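Reading Wood Grain: Notes for Week 3
Introduction to Furniture Materials, Pluncombe evening program, November 2021
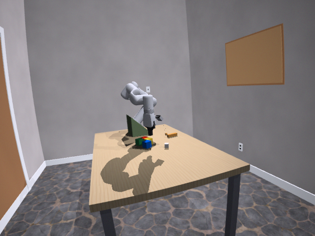
Fig. 1. Fine parallel grain on a pale tan tabletop, with a darker brown front edge (computer rendering).

Hello again, everybody. These are my notes from the grain session, cleaned up a little and with the bits I skipped put back in. I talk faster than I write, so if something in your own notes doesn't match, go with what's on this page and ask me about it next week.

First, a bit of vocabulary

People use "grain" for at least four different things, and I do it too, so let's get it straight before we go any further. Grain direction is the way the fibers run, which for most boards is more or less along the length. Grain pattern (some people say figure, and I'll come back to that) is what you see on the surface. Texture is how coarse or fine the wood feels and looks, and it mostly comes down to the size of the pores. And then there's "the grain" as in "going against the grain," which is about how the fibers rise or dip relative to the surface you're planing.

When I ask you in class what the grain is doing, I nearly always mean direction. When I say "look at that grain!" I mean pattern. Sorry. I've been trying to stop for years.

How a log turns into boards

Think of a tree trunk as a bundle of drinking straws standing on end, wrapped in layer after layer of new straws as the tree grows. In places with proper seasons you get a light, quick-grown layer in spring and a denser, usually darker one later in the summer. One pair of those makes a growth ring. How you slice the bundle decides what the face of your board looks like, and there are three cuts to know.

Plain sawn (also called flat sawn). You go straight through the log, slice after slice. It's fast, it wastes very little, and it gives you those tall cathedral arches running up the middle of the board. Most of what's stacked at the lumberyard is cut this way. It's also the cut that cups the most as it dries, because the rings lie fairly flat across the width and the wood shrinks more along the rings than across them.

Quarter sawn. The log gets cut into quarters first and then each quarter is sliced so the rings stand up close to vertical on the end of the board. The face shows straight, close, parallel lines. In oak you also get ray fleck, those shiny ribbons that look as if somebody dragged a wet brush across the wood. I love it. My mother thought it looked like water damage.

Rift sawn. Somewhere between the two, with the rings meeting the face at an angle in the middle of the range. You get plain straight lines and very little fleck, and legs made from it look the same on all four sides, so chair makers like it a lot. It wastes more of the log, so expect to pay for that.

A tip for the lumberyard: look at the end of the board before you look at the face. The rings on the end tell you which cut it is, and they tell you how it's likely to move. I must have bought 50 boards by their pretty faces before I learned to tip them up and check.

Faces, edges and ends

Every board has two faces, two edges and two ends, and they can look like three different materials. The end is where you see the straws cut across, all open mouths, and it drinks up stain like crazy. That's why an end so often goes nearly black when the face next to it has only turned honey colored. If you want them to match, seal the end first with a thinned coat of whatever finish you're using, let it dry, sand it lightly and then stain.

The edge of a solid board should make sense next to its face. Follow a line on the top as it comes to the corner and see where it goes. In solid wood it has to go somewhere! If it just stops and a completely different pattern begins, you may be looking at veneer, or at a separate strip glued on, or at a printed surface. None of these is a crime. Good veneer work is older than most of our tools and a lot of the finest pieces in museums are covered in it. I only want you to know what you've got before you take a belt sander to it.

(Yes, this is the story about the sideboard. I went through the veneer in less time than it takes to say so. The patch is still there and I keep a plant on it.)

And do be careful with pictures. Catalogs and planning software use wood textures that get wrapped around a shape, and the software doesn't care whether the lines on the top have any business meeting the lines on the front. You can learn about color and layout from a rendering. You can't learn how a board was cut.

Open pores, closed pores

Back to texture for a minute. Oak and ash are what we call ring porous: big pores crowded into the spring part of the ring, small ones after. Run a fingernail across and you'll feel it. Maple and cherry are diffuse porous, with small pores spread evenly, so the surface feels smooth and the pattern is quieter. Walnut sits in the middle. Pine and the other softwoods don't have pores in that sense at all, and the stripes you see are simply light spring growth and dark summer growth taking turns.

It matters most when you get to finishing. On oak, a glossy finish will sink into the pores and leave little dimples unless you fill them first. On maple you can skip the filler, but stain tends to go blotchy, so try it on scrap. On pine, stain does a funny reversal: the soft pale bands soak up the color and go dark while the hard dark bands hardly change, and you end up with something like a photo negative. Some people like that. I use a gel stain.

Figure

Figure is the fancy stuff, anything beyond the ordinary pattern you'd expect from the cut. Curly maple, with ripples running across the board like a tiger's stripes. Bird's-eye, with its little swirls. Burl, which is a wild knotty growth where the fibers go every way at once. Crotch wood, from the place where the trunk forks, opens up into a feather shape.

What they all share is that the fibers change direction, sometimes every fraction of an inch, so light bounces off them differently as you move your head. It also means they tear out under a plane. Sharpen first, take the thinnest shaving you can manage, and if it's still tearing, switch to a card scraper. We'll have the scrapers out next week, and I'd rather you fought with them here, where I can help, than alone in the garage.

Wood moves

If you remember one section, make it this one. Wood takes on moisture from damp air and swells, then gives it back in dry air and shrinks. Along the grain it hardly changes. Across the grain it changes quite enough to split a tabletop, jam a drawer or pull a joint apart.

So a wide top must never be glued or screwed down tight across its whole width. Use buttons in a groove, figure-eight fasteners, or screws in slotted holes, and let the thing breathe. The same goes for breadboard ends: glue the middle few inches and leave the outside pegs sitting in slots. A panel in a door frame gets no glue whatsoever.

Ask any repair person what comes through the door in the first weeks of heating season. Cracked tops, nearly every time.

Laying out a tabletop

When you glue several boards into one wide top, spend more time on layout than feels reasonable. Put the boards out on the bench, stand back, swap them around, go and get a coffee, swap them again. I try to put straight lines beside straight lines at the joints and keep the cathedrals in the middle of each board, and done that way a seam can almost vanish. A cathedral butted up against a straight edge will catch your eye for as long as you own the table.

You'll hear that you must alternate the end rings, one up, one down, all the way across. The idea is that you get a gentle washboard in place of one big cup. It does work, but if the boards are dry and properly flat I'd go for the best-looking arrangement and also try to get the grain running the same way for planing. Mark a big chalk triangle across all of them before you pick any up. You will forget the order otherwise. I have.

For next week

Bring one piece of wood from home, any size up to 14 inches long. A broken drawer side is perfect, a shelf offcut is fine. Before you come, work out which cut it is and draw the end rings on paper. If there aren't any rings to draw, write down what you think you've got and how you can tell.

Please read the chapter on moisture in the course pack as well, and skip the tables at the back, as we'll do those together. Sandpaper is provided (we'll start at 100 grit), but bring your own dust mask and wear shoes with closed toes. If you've borrowed one of the hand lenses from the September session, I'd like it back, please. We're down to three.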